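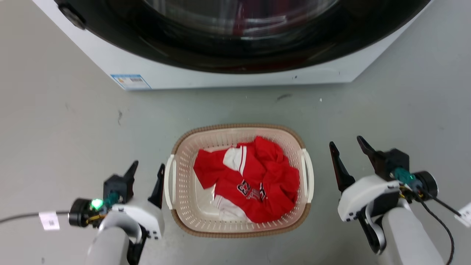

Figure 2. Head camera view in the basket task, with both grippers open.

4.2 Two-arm grasp alignment

We tested whether the Tamov policy could place both grippers at the basket handles before either one closed. Training used 600 demonstrations collected by teleoperation, and evaluation used 100 trials with the basket placed on the floor in front of the washing machine. The white handles on the short ends (Fig. 2) serve as the grasp targets, and the contents of the basket were left crumpled so that the policy could not rely on a fixed interior pattern. A trial was scored as aligned only if both handles lay between the fingers at the moment of the close command. Early versions closed each gripper on its own signal – this often turned the basket and moved the second handle out of reach. The final version holds the first gripper open until the second reports a valid pose. We kept the Vasilakis baseline unchanged, with the same head camera input and the same limit of 1000 control steps per trial.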